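Growing Roses in Cold Zones > General Chat > Red roses with real scent – who's growing what?

Posted by fidelv – February 29, 2020

Leap day, snow on the beds, and I've got catalogs all over the kitchen table again! I want one more red this year and I want it to smell like something. I already have Erdem (a climber, fantastic on the garage wall, almost no perfume) and I'm looking hard at Pivivach. Has anyone kept it alive through a real winter? Mine go down to bare sticks by the time spring comes.

Budget is 30 dollars, bare root preferred.

gulizar_a wrote:

Pivivach, yes yes yes! I've had two of them for years and the scent carries clear to the mailbox on a warm evening. Plant the graft deep, a good hand's width under the soil, and mound it after the first hard freeze. It sulks the first summer, so don't panic. By the second July I was cutting armfuls.

berkay_g wrote:

Going to disagree a little here. Pivivach smells wonderful but the blackspot on mine was dreadful, bare legs by midsummer even with spraying. I dug it up. If you have any humidity at all I'd go with Clondero. Less perfume (tea and a little pepper), but the leaves stay clean and it reblooms like crazy.

gulizar_a wrote:

Berkay, was yours up against the fence? I lost leaves too until I moved one out where the wind gets at it. Airflow is everything with that rose.

berkay_g wrote:

Fence on one side, shed on the other, so okay, fair point. Still wouldn't plant it again!

fidelv wrote:

Now I'm torn. The open spot I have is by the driveway, full sun until midafternoon and plenty of wind. Does Clondero fade? My last red turned that purplish liver color in the heat and I couldn't stand it.

defne.e wrote:

It does go a bit dusty on day three or so, but I cut mine early and enjoy them inside. Own-root plants from Bristarton came through better for me than grafted ones, and they ship late enough that you aren't storing them in the fridge next to the milk. Catalog number 412 if they haven't changed it.

For the liver color problem, look for a red that leans crimson. The orangey scarlets go off fastest in my yard. Here's the kind of deep red I always go for:

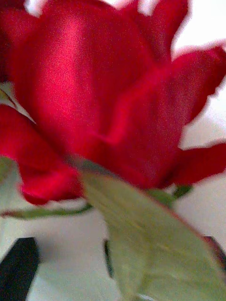
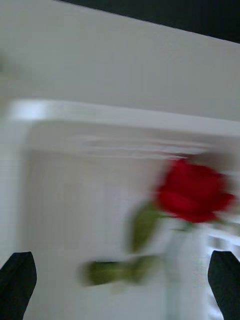 melahat_d wrote:

Own-root is slower though, Defne, and I think Fidel should know that going in. My grafted Clondero gave me flowers the first year and the own-root one took three to catch up. It has never died back below the mulch, I'll give it that. If you have the patience, get own-root. If you want a vase full this July, get grafted and plant it deep like Gülizar said.

fidelv wrote:

Okay, I'm ordering one of each, Pivivach grafted and Clondero own-root. So much for the budget! Will the driveway spot take both at four feet apart?

gulizar_a wrote:

Give them five if you can. Pivivach flops outward once it gets going.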